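Kitchen counter, kettle on, robot on. Writing this one fast before I forget what I got wrong, so excuse the state of it.

September has mostly gone on teaching the arm by hand. I said in the last post I'd stop fiddling with the Numomia config and just record demos, and for once I did. Canddale (the project, still a silly name, too late now) has 700 episodes in it that I'd be happy to show someone. There were more. I binned a lot.

## Two ways of showing it

Quick recap for anyone new. I've been doing it two ways.

First way — grab the arm and move it. Joints go slack, you hold it near the wrist and walk it through the job while it records. Feels lovely. You get the resistance when something touches, you slow down without thinking about it, and short moves come out very clean. Trouble is your hand's in the wrist camera half the time, and the policy then learns that a hand is part of picking things up. Took me an embarassingly long evening to work that out. The replay fixes it (record by hand, let the arm play it back alone, save the camera streams from the replay) but every demo takes twice as long and anything that shifted in between ruins it.

Second way — remote. Little leader arm on my side, the real one copies. Called mine Zusier because that was printed on the box the bearings came in and it stuck. No hands in shot, pictures match what the robot will get when it's on its own. But you feel nothing. First few sessions I was squashing things, or stopping short and closing on air.

I've ended up nearly all remote. By-hand only for checking a pose can be reached before I waste an hour on it.

## The counter setup

Task is tray and board work, all on the right-hand side. Pick up, move across, put down, let go, back to the start pose. Fruit on and off the teal plate, bags in the tray, and the small wooden block for practising grip lines. I leave the rest of the kitchen stuff where it lives. Tried clearing everything away in the spring and the policy went to bits the moment a mug came back.
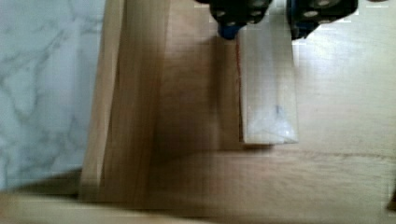
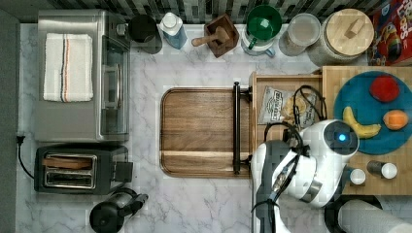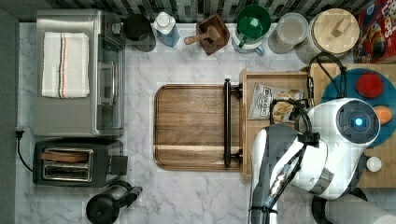

## What I changed this month

**Slower start.** I was diving in as soon as the recording light came on. Now I hold still for 2 seconds, then move. The early frames used to be a mush of half-starts and the policy copied that faithfully, a sort of twitch before every reach. Gone now, or nearly.

**Watching the wrist view only.** This was the big one. If I stand at the counter and look at the real thing while driving, I use what my own eyes know. Depth, mainly. The robot hasn't got my eyes. So laptop on the other side of the room, wrist feed and overhead feed, back turned to the arm. Horrible for a day. Then the demos got more careful on their own — I'd pause over a thing, shuffle sideways till I could see the gap between the fingers properly, and go down. Exactly the behaviour I want copied.

**Lining up on the block.** Blocks are harder than fruit. A round thing is forgiving, it rolls into the grip. A block with square sides wants the fingers parallel to it or it twists, and pale wood on pale wood under bright light is rotten for judging where the edge is. I look for the shadow and work off that. If I can't find the edge in the wrist feed I back off and come in again, and I keep the backing off in the recording. Used to trim those bits out. Wrong! They're the most useful part, it needs to see what recovering looks like.

**Cables.** Ugh. They loop round the arm and drag over the tray when I reach right across. Still not sorted. Clips from Caron on order, will report. For now I just plan the route so the elbow stays low, which means all my demos have a slightly odd swing to them, and the policy has picked up the swing too. You teach it your bad habits along with everthing else.

**Mixing the order.** I was doing all the apple ones, then all the orange ones, then all the block. By the end of each run I was on autopilot, same path every time. Now I shuffle before I start and move things a bit between episodes. Slower, more annoying, better data.

## Numbers, for those who ask

- 3,029 attempts recorded since I started, counting all the rubbish
- 700 kept
- longest stretch without a bad one: 9

That last one is a bit sad. My hands get tired and I stop noticing. Best sessions are early, before breakfast, when I'm not rushing.

## Rules for binning

Somebody asked in the comments how I decide. Not scientific:

- dropped it and didn't pick it up again: bin
- dropped it and did pick it up again: keep, mark as recovery
- bumped the plate: keep if the plate stayed put
- knocked something outside the work area: bin, say a word
- I forgot what I was doing halfway: bin

I mark them straight after, one key on the laptop. Leaving it till the evening doesn't work, they all look the same by then.

## Next

More block work, with it turned at angles this time instead of nice and square. Also want a second go at by-hand demos for just the last few centimetres, then stitching those onto the remote ones. Might be daft. The timing won't match for a start and I'd have to resample the lot.

If anyone's got a leader arm with some force feedback on it, even crude, tell me what motors you used. Mine's as numb as a brick.

Right, breakfast.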